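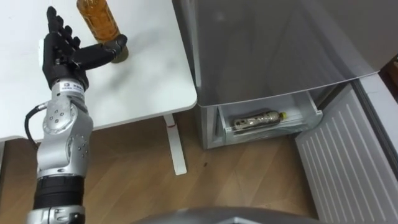
News > Press Releases > Drinks

Tarnina Bottled Tea Comes to Office Break Rooms

13 December 2025 — Tarnina, the maker of lightly sweetened bottled tea, will start supplying office break rooms this winter through the delivery firm Driteck. The tea comes in a plastic bottle with a screw cap and keeps at room temperature until it is opened.

Offices can order by the case, with 38 bottles in each. Driteck will bring the cases to the break room, stack them where the customer wants them and take the empty cardboard away on the next visit. There are two kinds at the start, plain black tea and black tea with lemon.

The two companies tested the service in October at the offices of Paredes, a bookkeeping firm. Staff there went through 2241 bottles during the month.

"We had planned for 2000 and had to send an extra delivery," said Viera Ondrejka, sales manager at Tarnina. "People took one to their desk in the morning and came back for another after lunch."

Paredes has kept the order going. "It saves us washing the teapot," said Dinesh Nanayakkara, the firm's office manager. "We keep one row in the refrigerator and the rest in the cupboard — some people like it cold and some don't."

Driteck also offers a plain white table and a small refrigerator for rent to offices that do not have a break room set up. Both are delivered with the first order.

Orders and questions go to Maricel Tolentino in the Driteck customer office.

Comments

Dalibor Murín: Is there going to be one without sugar? I would order that for our floor.

Dušan Paulík: 38 is a lot for an office of six. Can we get a half case?

stikine_fan: The lemon one is good. Plain is a bit strong for me.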